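Pudelex 旧书与纸品仓库招聘:分拣登记员(全职)、周末打包员(兼职)

发布日期:2020年10月12日
工作地点:Plondton 东区,Drarkivgate 路仓库
招聘部门:仓储与编目组

Pudelex 经营二手书、旧期刊、地图和明信片,线上销售为主,仓库每周六对外开放一个上午。货源主要是家庭藏书清理、停业书店的库存和图书馆注销书。今年五月仓库从 Valderrama 大街搬到现址,面积比原来大,积压的待整理书箱也一起搬了过来,现在需要增加人手。

一、分拣登记员(全职)

工作内容:
收书、开箱,按品相和类别初步分拣。
登记书名、作者、出版社、出版年份、版次、装帧和缺损情况。
给书拍封面、版权页和有瑕疵的页面,上传到库存系统。
发霉、虫蛀、受潮的书单独装袋,放到隔离架,填写处理单。
按架位号上架,盘点时核对架位。
书中夹带的信件、照片、票据不得丢弃,装入信封并写明来源箱号,交编目组处理。

一名熟练的登记员每天能处理200册左右的普通平装书。新人头两个月不考核数量,只看登记是否准确。线装书、签名本和民国以前的出版物由编目组负责,登记员遇到时放入蓝色书盒即可,不需要自己定价。

任职要求:
高中或中专以上学历,专业不限。
中文读写熟练,能认繁体字和竖排文字。会日语、俄语或英语其中一门的优先,仓库里这三种语言的书比较多。
打字速度正常,会用表格软件。
能长时间站立,能搬动一般重量的书箱。仓库有手推车和升降台,二层有货梯。
对灰尘和霉菌严重过敏者不适合这个岗位,请慎重考虑。
有图书馆、书店、档案室或印刷厂工作经验的优先,没有经验也可以申请。

工作时间:周二至周六,上午九点到下午五点半,中午休息一小时。周日、周一休息。年底盘点期间会有几天加班,加班费按规定支付,也可以选择调休。

二、周末打包员(兼职)

工作内容:
按订单取书,核对书名、版次和品相照片。
用防潮袋、气泡膜和纸箱打包,精装书加护角。
贴面单,按快递公司分区堆放。
整理打包台,补充纸箱和胶带。

任职要求:
年满18周岁,学生可以申请。
做事细心,同一本书的不同版次常常封面相近,发错一本的退换费用比利润还高。
每月至少能来三个周末。

工作时间:周六、周日下午一点到六点。按小时计薪,每月结算一次。十一月和十二月订单较多,月订单量超过300单时,当月另发补贴。

三、待遇

全职岗位试用期两个月,试用期内缴纳社会保险。转正后每年有带薪年假,工作满一年后逐年增加。
全职员工提供午餐,兼职员工提供晚间简餐。
口罩、手套、围裙由仓库发放,用完随时领取。
员工购书享受内部价,编目组保留的品种除外。
仓库不提供住宿。住得较远的全职员工可以申请交通补贴,凭票据报销,每月有上限。

四、工作环境

仓库分两层,一层是收货区、分拣台和打包台,二层是书架和编目室。一层冬天温度偏低,分拣台旁有取暖器,建议穿保暖的鞋。二层常年开除湿机,有一定噪音。室内禁止吸烟,饮料只能放在休息区。
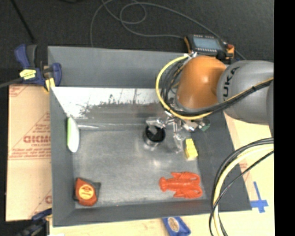 公交17路到 Drarkivgate 站下车,沿仓库外墙向北走,从绿色侧门进。自行车和电动车可以停在院内,汽车车位需要提前说明。

五、申请方式

请通过 Pudelex 网站的招聘页面提交以下材料:
个人简历一份,写明能到岗的日期。
申请全职岗位的,请另附一份书籍登记样稿:从自己手边任选五本书,按书名、作者、出版社、出版年份、版次、装帧、品相的顺序填写,格式不限。教材和杂志也可以。
申请兼职岗位的,请写明每周可以工作的时间。

不需要附照片,也不需要写求职信。请不要直接带简历到仓库,收货时间门口没有人接待。

材料通过后会电话通知面试。面试在仓库进行,全职岗位包括20分钟谈话和一次现场登记练习,练习用书由我们准备。兼职岗位只需谈话,并打一个包裹。面试时请戴口罩,进门测量体温,近期有发热或咳嗽症状的请改期,改期不影响录用。

全职岗位招满为止。兼职岗位长期接受申请,暂时没有空缺时会保留材料,有空缺再联系。未录用者的材料在招聘结束后删除。

如有藏书出售或捐赠,请走网站上的收书页面,招聘信箱不处理收书咨询。

Pudelex 仓储与编目组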